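**Table clearance at Clondemcombe** is the part of the Wevau household services programme that deals with tables, worktops and the rubbish left on them. It is carried out in furnished flats in Clondemcombe by a small staff using hand-held grippers, and in some flats by a machine called the Tarar, which was trained on the staff's own work. The programme is often mentioned in discussions of domestic automation on account of the changes it brought to cleaners' jobs.

## Background

Wevau began as an ordinary cleaning firm. Its staff looked after short-let flats, and most of the working day went on kitchens. An internal review listed 39 separate tasks in a standard kitchen visit, of which 23 were judged simple enough to be tried with a machine. Clearing a table came first on that list. It was repeated at every visit, and cleaners ranked it among the dullest parts of the job.

The first machine, known as the Fleston, was bought in complete and followed fixed routines. It coped with cups and trays but did badly with soft or crushed items such as tissues, sweet wrappers and thin bags. Staff had to go round after it, and several asked for it to be taken out of their flats. It was withdrawn in July of its first year.

The replacement was planned differently. Cleaners would do the job themselves with a pair of grippers, and the recordings would be used to train the Tarar.

## The work

A clearance is done on a table as the occupants leave it. Food packets, wrappers, fruit, crockery and small appliances may all be within reach, and the worker has to tell what is rubbish from what is not. Empty packaging and used tissue go to the bin. Fruit, dishes and unopened food stay on the table.

Grippers are worked in pairs, one to each hand. Boxes are usually taken by the sides. Bags and films are squeezed into a ball between the two finger pads before they are moved, as a loose corner tends to catch on the rim of the bin.

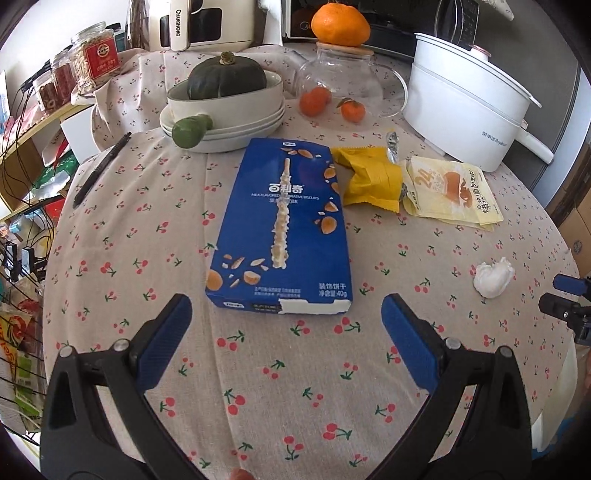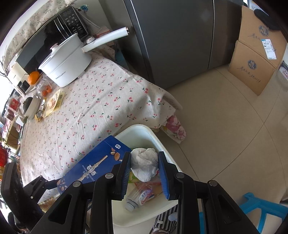
*Clearing packaging at a kitchen table; a crumpled plastic bag held over the bin (second picture).*

## Effects on staff

### Duties

Before the programme, a cleaner at Clondemcombe was given a list of flats and finished when the list was done. Under the new system the day is split. Mornings are spent on recorded clearances and afternoons on ordinary cleaning, including bathrooms, beds and floors, which have stayed outside the scheme. Of the 30 cleaners employed when recording began, most took on the split day. The rest kept their old hours by agreement.

A new post of table lead was created. The holder decides which recordings are fit for use and settles questions about what counts as rubbish. The first table lead was Shiela Policarpio, who had worked for the firm as a cleaner for eight years. Her written rules, known among staff as "the bin sheet", are still used in training. They include the instruction that a torn box is to be checked inside before it is thrown away, and that a pen is never rubbish.

### Pay and pace

Recorded clearances are paid by the hour and carry no target. This was a condition set by the staff, who had found that people working to a target skipped awkward items, and that the machine then learned to skip them too. Clearing a table with grippers is a good deal slower than by hand. Some cleaners have said they find the mornings restful for that reason, while others describe the work as tiring for the wrists and forearms. Breaks were lengthened after complaints of sore thumbs.

### Criticism

The main objection has been that workers are teaching a machine to do part of their own job. Trinidad Cruzado, a former cleaner with the firm, argued in a staff newsletter that the people whose skill went into the Tarar ought to receive a share of what it earned. Wevau did not agree to a share but introduced a fixed payment for each recording kept. By 02/01/2020 it had paid for 1,634 of them.

A second complaint concerned the kind of work left over. Where the Tarar is in use, cleaners no longer clear tables but do more of the heavier jobs, and some older staff found this harder. The firm now lets them choose flats without the machine.

## Present use

The Tarar clears tables in more than 23 flats. A cleaner is always in the building and is called when the machine stops, most often over thin plastic or an item it cannot place. No posts have been cut as a direct result, although two cleaners who retired were not replaced.

## See also

- Domestic robot
- Job design
- Learning from demonstration
- Waste sorting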